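March, late, kitchen

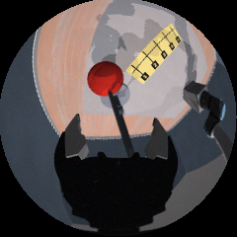 Gray patterned sheet on the wood-grained table.

Rained until noon, so I stayed in and worked on the seed order. I have put it off since the new year. The Nelton catalog came first and the Bradasari one a week later, and I had marked up both of them in pencil and then lost the pencil marks by spilling tea on the tomato pages. Started over.

Decided on 2 kinds of beans this year, both climbing. The bush beans did badly last summer and I spent too many evenings picking slugs off them. The packet of carrots says 300 seeds. I won't use that many but they don't sell a smaller one. Lettuce comes in packets of 1,000, so Qiuyue is taking half. She wants the red kind. Fine with me.

Called Zhuoran after lunch to ask about the rototiller. He lent it to his brother-in-law and it hasn't come back. He thinks the belt is going anyway. I may just dig the bottom bed by hand, a few rows an evening. My back will let me know how that goes.

The rain quit and I walked down to look at the ground. Too wet. I picked up a handful and it stayed in a lump. The rhubarb is up, small red knobs, and something has been digging next to the compost – a skunk, I think, from the smell by the fence. Moved the loose boards back over the hole. The garlic looks good except for the end row, which I planted late and not very deep.

Cleaned out the cold frame. One pane is cracked at the corner. I put tape on it for now. Ebrahimi's used to cut glass while you waited but they closed that counter, and I don't want to drive to the city for one small pane.

Started 12 pots of leeks on the back porch before supper. Used up the last of the old potting mix, which was mostly twigs by that point. Need to get more, and labels. Last year I wrote on the labels with the wrong pen and by June I had no idea which peppers were which.

Soup and toast. Qiuyue stopped by at seven for her pie dish and stayed an hour. She says her sister is selling the house after all, the one with the pear trees. I told her to ask about taking some cuttings before it goes.

Order is in the envelope. Still have to find a stamp.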